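Notes from the laundry room

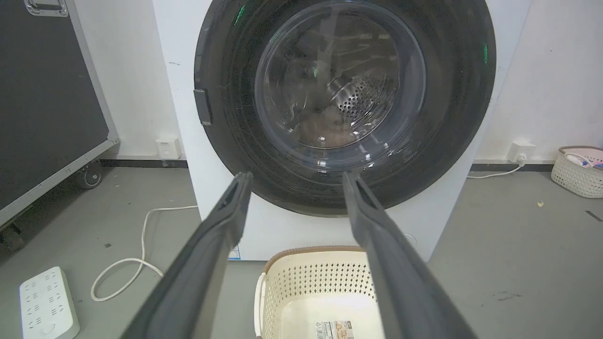

The white front-loader, with the cream basket in its usual spot on the floor.

A good many of you have asked when the laundry room would get its turn in the newsletter, and as it is raining sideways and I have a pot of tea next to me, I think its turn has come. Those of you who have been at Penberg since the old twin-tub days will know that I have opinions about washing, and those of you who are newer are going to find out now, so do make yourselves comfortable.

First, the machine. It is open to everyone in the house from 7 in the morning until 10 at night, and the booking sheet is back on its hook behind the door, with a pencil on a string (please leave the pencil on the string!). A wash and a tidy-up will fit nicely into one slot if you come down promptly when the drum stops. If you think you will be held up at work or stuck on the bus, put a note with your flat number on the lid of the dryer and whoever comes next can move your things into the basket without feeling they are prying.

And that brings me to the basket. The cream one with the brown rim belongs to the room and stays in the room, right under the door, so that when you pull a load out the odd sock lands in it and doesn't go off round the skirting board. I am very fond of that basket. It has all those little holes in the sides, so a damp towel can breathe a bit while you sort out the rest, and it wipes clean with a cloth and a drop of washing-up liquid. It does have a habit of travelling upstairs, though. In March it spent the best part of a week on the Marchand landing, full of somebody's gardening gloves, and I was carrying my pillowcases back across the yard in my arms like a bundle of firewood. If you need something to take your washing home in, there are two blue bags from Fisudden on the shelf by the sink, and you are welcome to borrow one overnight.

Now, a word about the door. When you have finished, have a quick look in the bottom of the drum before you go, and run your hand round the inside as well, as small things do like to cling to the side. A brown tea towel can look very much like nothing at all through the glass, particularly in the evening with the ceiling light shining back at you. I have washed a stranger's flannel with my best white blouse before now and we were both a little beige afterwards. Then give the rubber seal a wipe with an old cloth, paying attention to the fold at the bottom where the fluff gathers, and leave the door ajar so the inside can air.

Paweena Phuthong on the second floor has kindly written out her method for getting rid of that swampy smell, and I can vouch for it. Run the machine empty on its hottest setting, with a cup of plain soda crystals in the drum, and while it is going take out the detergent drawer and scrub it in the sink with a toothbrush. She does hers once a month. I tried it on my sister's machine and the drawer alone kept me busy for the whole of the afternoon play on the radio.

On powder: less, please. Our water is soft and half a scoop is plenty for an ordinary load. The tub on the shelf is Breltamo, bought out of the coin jar, and anyone may use it for 20p a wash.

The spin stays at 1000 for cottons and lower for woollens, as before. The clothes airer has a new leg. Lost property goes out on the bench on Wednesday, and there is a rather nice striped scarf in it that I shall be sorry to see go.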